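Patosero Regional Skills Center
Equipment Review Panel
Minutes of the October meeting

The chair, Keerthana Poojary, opened the meeting at 2:00 p.m. in the second-floor conference room. A quorum was present. Apologies were received from the evening program.

1. Minutes of the previous meeting

The minutes were approved with one correction. Under item 4, "lease" should read "lease with option to purchase."

2. Matters arising

The electrical survey of the east lab is complete. The report confirms that the existing circuits will carry one bench arm and its controller. A second arm would need a new circuit. The facilities office will supply a price for this work before the next budget round.

The safety notice for the east lab has been reworded and is now posted on both doors.

3. Bomura tabletop manipulation kit, offered by Mastix

The panel considered the written offer from Mastix for the Bomura kit, together with the trial report from the instructors of the automation certificate. The offer covers the gripper, mounting hardware, exercise software, a set of household objects and 12 months of support. The arm is not included and would be bought or leased separately.

The offer price is $2,884 per station, excluding tax. It is open for 31 days from the date of the letter. Delivery is quoted to the loading dock only.

The instructors reported as follows. Setup took one morning, most of it spent on the software license. The pick-and-place exercises were suitable for first-term students without change. The drawer exercises were harder, and the instructors would move them to the second term. The printed workbook has errors in the section on approach angles, and Mastix has agreed to send corrected pages.

The panel discussed wear on the finger pads. The supplier's letter gives 200 hours of use before replacement. Members noted that this would fall within a single term if day and evening classes shared a station. The price of spare pads is not stated in the offer. The chair asked that it be obtained in writing.

A question was raised on whether the household objects could be replaced locally. The instructors saw no difficulty with the plate, the cube or the toy food. The drawer unit would have to come from the supplier.

The panel also asked whether student programs could be exported. Mastix has said that they can be saved as plain text files. The instructors have not yet tested this and will do so before the next meeting.

Agreed: to recommend one station for the spring term, subject to a written price for spare pads and receipt of the corrected workbook pages. The decision on a second station is deferred until the cost of the new circuit is known.

4. Warrier service contract

The Warrier contract for the conveyor trainer ends with the fiscal year. The panel had no complaints about the quality of repairs. Response times in the spring were slower than the contract allows, and the purchasing office has written to Warrier on this point. Renewal will be considered when a reply is received.

5. Other business

The evening program requested a storage cabinet with a lock for hand tools. The request was referred to the facilities office.

6. Next meeting

The next meeting will be held in the same room at 2:00 p.m. The date will be sent out with the agenda. The meeting closed at 3:25 p.m.

Attachment to item 3

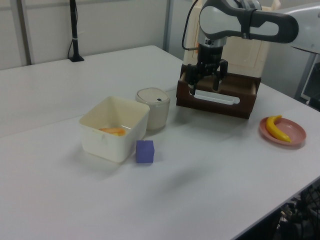
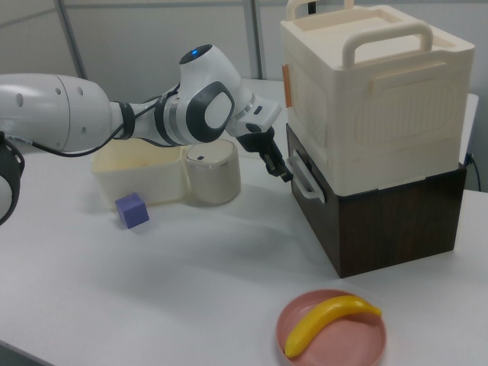
Drawer exercise, Bomura kit. Both views show the two-finger gripper at the drawer unit, with the cube and the plate with the toy banana also on the table.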